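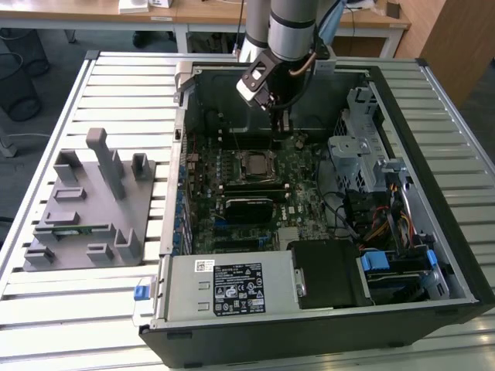

Grirnau holds its open day once a year, in November, and the workshops are free to walk into from 9 in the morning. The site is a former bottling hall a short bus ride from the center. Parking is limited, and the lot was full when I got there.

The ground floor belongs to Etetti, which takes in retired office computers and strips them for parts. Their sign at the entrance said 3605 machines came through last year. Most arrive on pallets from schools and insurance offices. They get weighed and logged, and then wait in wire cages along the corridor.

I spent most of my visit in the disassembly room. The towers are worked on lying on their sides, on slatted aluminum tables, with the side panel off and the open side up. It's a good way to see how an older desktop is laid out. The motherboard takes up the middle, with the expansion card plugged in below the processor. The drive cage is at one side, a perforated metal frame with the power wires bundled beneath it. Drives sit in carriers with blue release tabs, so no screwdriver is needed for those.

The processor is the part visitors asked about most. Once the cooler is off, it is a plain silver square, smaller than many people expected. The socket has a bracket and a thin metal lever. Lift the lever, open the bracket, and the chip comes straight up. The guide told us bent contacts are the main reason boards get rejected.

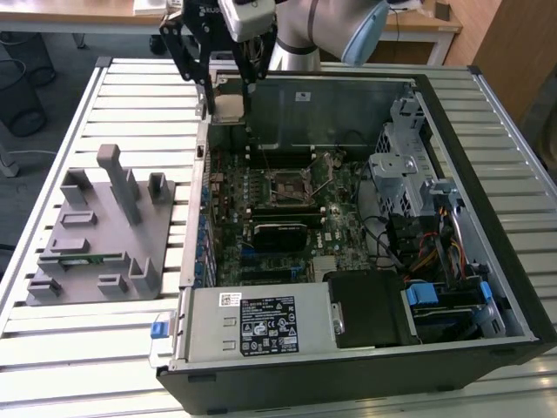 Tower with the CPU socket empty and the graphics card still in its slot.

Upstairs, Gritico had a room for sorted parts: memory, drives, power supplies and cables, all in gray bins. Cables are sold by weight. Tested memory goes for 4 a stick, cash only. A talk by Gündoğdu on metal recovery was listed for the afternoon, but the room was full and I didn't get in.

The tour takes around 6 quarters of an hour if you stop at every table. Coffee is in the yard. Wear closed shoes, or they'll send you back from the disassembly room door.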